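Home | Unit outline | Notes | Labs | Readings | Contact

Print this page | E-mail this page

Robot Learning in Practice
Notes for Week 6: Where the examples come from
Prepared by Mwende Mwakalinga, with lab sections by Victor Minja

Read these before the lab. They are longer than the slides and grumpier. If you were hoping for a week on network architecture, that was Week 5, and you will notice how little of it comes up again.

6.1 The claim we are testing

Most papers in this area have a sentence in the middle that goes something like "we collected 3,000 demonstrations of tabletop manipulation". Then comes the model, and the rest of the paper is about the model. I want you to stop at that sentence. Who collected them? What were they told to do? How many did they throw out, and who decided?

My position, which you are free to argue with in the tutorial, is that a large share of what gets reported as learning is really a report on how tidy the collection was. A policy copied from examples can only be as varied as the examples. If every block starts on the left, the policy has learned something about the left.

The Cundham set, which we use for the rest of the unit, is a modest one: 2,673 episodes of an arm pushing blocks around on a board, each paired with a typed instruction. It was gathered by students in earlier years of this unit. I supervised some of it, so treat my criticisms as partly confessions.

6.2 What counts as one example

An episode, for us, is four things kept together:

1. The camera stream from start to stop.
2. The commanded position of the arm at each step.
3. The instruction, in plain words.
4. A label from the operator saying whether the instruction was carried out.

Item 4 is the one to be suspicious of. The operator who drove the arm is also the person marking the result, usually at the end of a long session. When Yuzuki Hayashi went back through 603 episodes marked as successes, she found plenty where a reasonable person could say no. "Move the star next to the heart" had been ticked with a gap between them wide enough to fit another block. Nobody had lied. There was simply no written rule for "next to", and each operator had carried a private one in their head.

You will write that rule down in the lab, before you drive anything.

6.3 Pushing in place of grasping

Students often ask why we don't use fingers. A plain rod makes the data easier to gather and the failures easier to read. It can't drop anything. On the other hand, pushing is sloppy: a shove that is a little off centre will turn a block as well as move it, and a block in a crowd takes its neighbours along. I like it for teaching because the mess is out in the open.

Shape matters more than people expect. Cylinders, hearts and stars do not meet the rod in the same way, and the same stroke applied to each can give three different results. Colour, meanwhile, is what the instructions lean on. With two stars on the board, "push the star" is a bad instruction, and a model trained on a pile of such instructions will look confused when it is in fact being faithful to confusing teachers.

Look at the layout below with that in mind. Seven of the eight blocks are bunched together towards the back left, with the rod down at the green star, and the red cylinder is off by itself. Suppose the instruction is "separate the green star from the group". Which way would you push? Now suppose it is "bring the red cylinder to the others". Half the board plays no part in either. 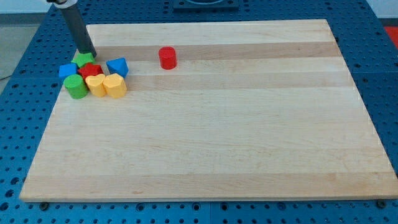

6.4 The trouble with starting positions

Clusters like that are overrepresented in Cundham, and the empty half of the board is the part I would like you to worry about. There are a few ways a set ends up lopsided:

Reset habits. People tidy blocks back to wherever is comfortable to reach. If the operator's chair never moves, neither does the comfortable spot.

Chained episodes. To save time, many groups start each episode from wherever the last one finished. It is quick, but it means the starting positions depend on the instructions that came before, and "group the blocks" is a popular instruction.

Easy instructions. Left to choose, operators ask for things they know they can do. Kheri Shemweta's group compared free-choice sessions with sessions where the instruction was drawn from a list, and the free-choice ones hardly ever asked for a star to be moved out from between two neighbours.

The usual answer is to collect more. I don't accept it as a full answer. More of the same habit gives you a bigger file with the same hole in it. Before anyone in this unit asks for another session on the arm, I expect a plot of starting positions for what they already have.

6.5 A fair word for the other side

Joana Falcão, who ran the arm before me, disagrees with a good deal of this and has asked me to say so. Her view is that a controlled set is fine if you are clear about what it covers, and that randomising everything gives beginners data so scattered that nothing trains at all. She is right that our first fully random batch was close to useless. She also points out that a person asked to separate blocks will naturally start with them together, and that a model of that task should see clusters often.

I agree with the last part. My complaint is with papers that collect clusters and then claim "general rearrangement" in the title.

6.6 Lab: Plondamo bench

Work in pairs, one driving and one watching. Swap at the halfway mark. Each pair records 20 episodes using the Kinyua logging tool, which is already installed on the bench computer.

Before you start:

- Write your rules for "next to", "away from" and "in a line". One sentence each, with a distance in it.
- Draw your instructions from the printed list. No substitutions.
- Scatter the blocks by the sheet, which gives a position for every block, including ones on the far right that you will find annoying to reach.

During each episode:

- The driver reads the instruction aloud, then starts the log.
- The watcher keeps hands off the board until the log has stopped.
- If a block tips over or leaves the board, stop and mark the episode as a failure. Keep the file. Deleted failures are the most common fault in student sets and, I suspect, in published ones.

After each episode, both of you write down success or failure without talking. Keep both labels, even when they match. Where they don't, leave the disagreement in. We will use it in Week 7.

6.7 What to hand in

One page, plus your log folder. The page should have your three rules, a plot of starting positions, and your rate of disagreement. Please also include a paragraph on one episode you would leave out of training and why. "It looked bad" will not get marks.

I am not going to grade you on how many successes you had. A pair with a perfect record will be asked some pointed questions about their rules.

6.8 Questions for the tutorial

Is an episode with a wrong label worse than no episode?

If the driver changes their mind halfway through a push and recovers, should the wobble be kept? Victor says always. I say it depends on whether the camera sees what the driver saw.

Could you tell, from the logs alone, which of two operators had driven? If so, what has the model learned to copy?

6.9 Reading

Chapter 4 of the unit reader, and the Isavport collection notes on the unit page. The Isavport notes are dull and very good. Pay attention to the section on rejected episodes, where the authors list every reason they used and admit that two of them overlap.

Last revised 2024-07-22

Print this page | E-mail this page

Previous: Week 5 | Next: Week 7 | Back to notes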